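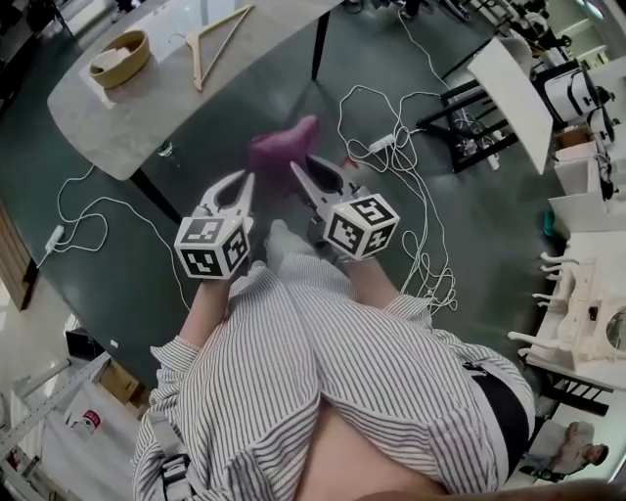
How close are machines to doing ordinary household chores without help?

Close on a few narrow jobs, and some years off on the rest. Picking up a single soft item from an open floor is within reach now. Tidying a whole room is beyond anything we have tested.

Progress report to the Oluria fund
Household Handling project, Nustau workshop
Apr 16, 2019

Work done in this period

We set out to cover three chores: picking things up off the floor, clearing a table, and hanging clothes. The first got most of our time. The second is partly done. The third was started in January and then set aside, for reasons given further down.

For floor pickup we recorded 272 demonstrations by people using hand-held grippers, then trained the arm on them. The demonstrations were done in cluttered rooms with furniture and power cords left where they were. Our earlier set, made on a bare floor, gave an arm that did well on a bare floor and badly everywhere else, so we dropped it.

Results on floor pickup

In the last round the arm made 26 attempts on folded cloth and soft toys and completed 20 of them without a person stepping in. Most of the failures were the same one - the fingers closed on the top layer of the fabric and the rest slid out. Two attempts were stopped by hand when the arm went for a cable. We count those as failures even though the arm had not touched anything yet.

Speed is poor. A person picks up a shirt and has it in the basket before the arm has finished lining up. We have not worked on this and do not plan to until the success rate is better.

Table clearing

Bowls and baskets with a stiff rim are fine. Placemats are not. They lie flat and the fingers have nothing to get under. The Hong fingertip, which is thinner, did better on placemats in bench tests but bent when used on anything heavy. We have asked for a stiffer version and are waiting on a price.

Clothes hanging

This needs two arms working together and we have one arm that is reliable. The second, on loan from Skisier, has a wrist fault and went back for repair. We kept the recordings made by hand and will use them when it returns.

Shop-floor work

The fund asked whether any of this carries over to stocking and sorting in small stores. Boxes on shelves are easier than cloth in most ways, and the present arm could likely handle light ones. Loose goods in bins are a different matter. We would want a short separate trial before promising anything, and have not budgeted for one.

Spending

On plan except for finger replacements, which wear faster than we allowed for. The overrun is covered by the repair money we did not need on the main arm.

Next period

1. Record more pickups close to cords and chair legs.
2. Repeat the cloth tests with a deeper grasp.
3. Test the stiffer fingertip if it arrives.
4. Restart hanging once both arms are working.

We request no change to the grant amount. We do ask to move the clothes hanging results to the final report.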